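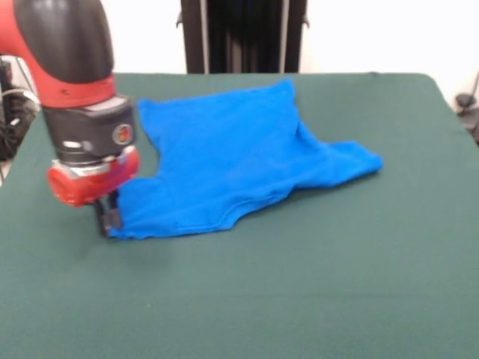 News > Local > Riltholm

Clothes bank at Wurkwood to stay open through winter

27/10/2018 | 2 min read

Print this page | E-mail to a friend

The clothes bank at Wurkwood will not close at the end of the month after all. Doors stay open until spring at least, the town council confirmed late on Friday.

The bank had been due to shut when the lease on its unit behind the bus station ran out. Notices went up in September. Donations carried on regardless, and by last week the back room was full to the door.

Dredura, the property firm which owns the block, has now agreed to hold the rent where it is for the winter. The council is putting in £2000 towards heating and electric. A leak over the sorting area is to be fixed first, work starts Monday.

Some 205 households in Riltholm and the villages have used the bank this year, according to the council. Most come for children's things. School jumpers, trousers, shoes above all. Adult coats go quickly once the weather turns and there are hardly any left in the larger sizes.

What's wanted now: winter coats, waterproofs, gloves, school shoes in any size, plain T-shirts for P.E. Thick socks if new. Not wanted: bedding, curtains, single shoes, anything damp. Clothes should be washed and, if possible, folded flat in bags, as loose items take far longer to sort.

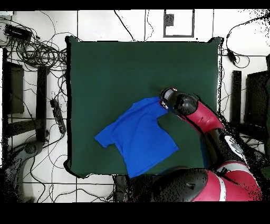

Bags can be dropped off on weekday mornings from 9. Please dont leave them outside overnight, the council says, rain got into a whole load earlier in October and all of it had to be thrown away.

People collecting clothes do not need a letter or a referral. There is a limit of 2 bags per visit, though families with school-age children can ask for more at the desk.

Not everybody is happy. Shopkeepers along the Gape, the narrow lane running down from the bus station, have complained for months about cars pulling up on the pavement to unload. One trader told the council's October meeting that deliveries to his shop had been blocked three mornings in a row. Double yellow lines were suggested, then dropped.

Instead a loading bay will be marked out at the top end of the lane, with a 15-minute limit. No date for that yet. Until then drivers are asked to use the car park at Wurkwood and walk the bags accross.

The longer-term future of the bank is still not settled. Two other sites have been looked at, one of them the old library annexe, but the annexe has no step-free entrance and the cost of a ramp has yet to be worked out. A report is expected to go to councillors in the new year.

Print this page | E-mail to a friend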